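# Liner keeps sliding down inside small round flip-lid bin — how do you get it to stay put?

**Shahla Bahrami**

Ok so this is driving me nuts. I have one of those little white round bins with a lid that flips up, the kind you'd put under a desk or in a bathroom. Bought it in November for the craft room at Plarnside (shared studio building, I look after two of the rooms there). Store brand, Plarby, nothing fancy.

Problem is the bag. I fold it over the rim, looks fine, close the lid, two days later somebody tosses in something heavier than a tissue and the whole liner goes down the hole. Then everything else lands between the bag and the bin and I'm fishing out tea bags and pencil shavings with my hand. Gross.

What I've tried:

- bigger bags. Stay up better but they bunch so much the lid won't shut flat
- smaller bags. Rip when I stretch them over
- big rubber band. Worked for a while, then snapped
- binder clips. Lid hits them

Bags are the thin see-thru white ones, Stisham, 80 in a roll. I don't want to buy a new bin if I can help it, the lid on this one is good and it's the right size for the spot.

Also, side thing — people keep putting whole containers in there with the lids still on. Jars, tubs, whatever. They take up half the bag. Is there a trick to that or do I just put up a sign?

Edit: no inner bucket. It's just the one shell and the lid. Several people asked.

---

**Abdelghani Soliman**

Had the exact same trouble, different brand of bin. Couple things.

First, air. You put the bag in, there's air trapped under it, the bag sits up like a balloon and looks full size. It isn't. Something heavy lands, air gets pushed out, bag drops and pulls the rim down with it. So before you fold anything over, push the bag all the way to the bottom. Fist in, press into the corners (well, round bin, no corners, you know what I mean). Run your hand around the bottom edge. THEN fold over.

Second, how much you fold. Most people do an inch or so. Do more, a good hand's width if the bag allows. It'll wrinkle. Let it wrinkle, the creases grip better than a smooth stretched edge. Just keep the thick bunches away from the hinge at the back, put them at the front or the sides where the lid has a bit of slack.

Do it on a table, too. I used to do it bent over on the floor and never got it even. Up on a table with the lid all the way open you can turn the bin as you go and see where it's riding up.

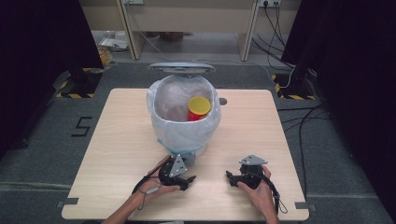

*Reading time for this answer: 2 min*

Lid tipped right back, bag folded over all the way around and bunched up. Creases at the rim are fine. There's a red container with a yellow lid standing in that bag, over toward the right, so there's your other question too.

For tall stuff: don't stand it against the side wall when the bag is new. All the pull goes on one part of the rim and that's the part that slips. Lay it down on the bottom, or wait till there's some trash in there to hold the bag out. If the thing is taller than half your bin it really belongs in a bigger bin or the recycling, depending what your town takes. Check locally, I'm no help there.

Third, if it still slips, the knot. Pull the extra plastic together at one spot on the outside, below the rim, twist it and tuck the twist back under itself. Makes the opening exactly as tight as the bin. Takes six seconds once you get used to it. Put the twist at the front, not under the hinge. Mine used to be at the back and the lid never closed, took me embarassingly long to work out why.

Skip the clips. Skip the rubber band too, unless you get a wide flat one, the thin ones dry out.

If you want to try tape, low-tack painter's tape, one short piece on the *outside* of the bag, plastic to bin. Peel it when you change the liner. Not duct tape, the goo stays forever and then dust sticks to it. Wipe the bin with a dry cloth first or it won't hold.

Bag size: measure round the rim with string, then lay your bag flat and measure across. Double the flat width should be a bit more than the string. A lot more, you get your bunching problem. Less and it rips. Sounds like your 2 sizes were either side of right, so look for one in between.

On the sign — I'd do it. Short one, on the inside of the lid where they see it when they flip it. "Empty jars on the shelf please." Ours has been up since spring and it mostly works. Mostly.

> **Shahla Bahrami:** The air thing!! I never once pushed it down to the bottom. Just did it, dropped in a full roll of old masking tape and the bag didn't move. Will report back after a week. Hadn't thought of putting the sign on the lid either, I was going to stick it on the wall where no one looks.

> **Abdelghani Soliman:** Good. Give it the week, the real test is tea bags.

---

**Asadi**

just cut a hole in the bag edge and hook it on something

or get a bin with a ring. they're like 5 bucks

> **Shahla Bahrami:** Hook it on what though? It's smooth all the way round. And the ring ones I saw were all square.

> **Asadi:** o ok. yeah idk then. mine has a little notch

---

**plarby_owner_1921**

Same bin here I think, the one with the lid that goes back past upright. Second the twist and tuck. One thing to add, keep the next few liners folded flat on the bottom *underneath* the one in use. When you pull out the full bag the new one's right there, people actually replace it. Before that I'd come in and find trash in a bare bin every time.

Don't store too many under there tho. I put in nearly half a roll and the bag sat too high and, yep, lid wouldn't close.

Also wash the thing once in a while, dish soap, let it dry open. A greasy rim is slippery and the bag slides right off no matter how you fold.

> **Shahla Bahrami:** Mine is probly greasy, fair. Washing it tonight.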